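Session 7: Demonstrating by Remote Control

Course notes, revised September 15, 2021

Last time we moved the arm by hand. You hold the wrist, you drag it through the motion, the joints record where they went. It works well for one arm and a patient person. It works badly for two arms, which is why the Radebe exercises are all done remotely, in the simulated apartment.

Before you log in, read the operator sheet. The short version: left controller drives left arm, right controller drives right arm, and the base does not move unless you hold the pedal. Every year somebody holds the pedal.
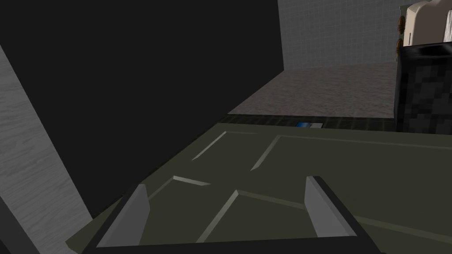
A demonstration is a recording of what the robot sensed paired with what you told it to do. The learner gets both and nothing else. It does not get your intentions, your muttering, or the bit where you looked at the other monitor to see what you were doing. If you used information the robot did not have, the policy will have to guess at it, and it guesses like a student who skipped the reading.

The Mondedach set, which you will use for the homework, has 334 demonstrations. We threw out 58 of them. Most had long pauses in the middle, where the operator stopped to think. A learner copies pauses very faithfully - it will stop in the same place and think about nothing. 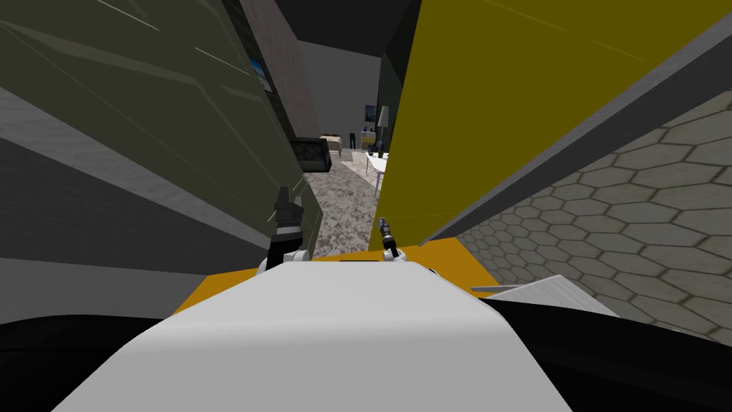

Working close to large surfaces is where most beginners come unstuck. Your depth sense is poor through a head view, and your habit is to look past the work to whatever is farther off. With a green panel on one side and a yellow one on the other, the eye goes straight down the gap to the floor lamp in the far room, and meanwhile a gripper is leaning on something. Check the wrist views before each approach. Go slowly, but keep going.

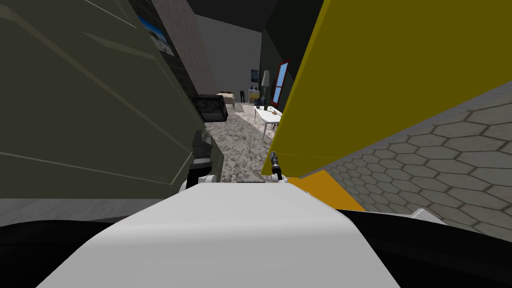

Some rules for recording, in no special order:

Start each take from a slightly different pose. Twelve identical takes are one take with a large file size.

If you miss a grasp, recover and carry on. Recoveries are the most useful thing you will record all afternoon.

Do not trim the ends yourself. The Nidcombe script does that, and it gets upset if you help.

Homework: record 12 takes, train on them, and write one page on how the policy fails. It will fail.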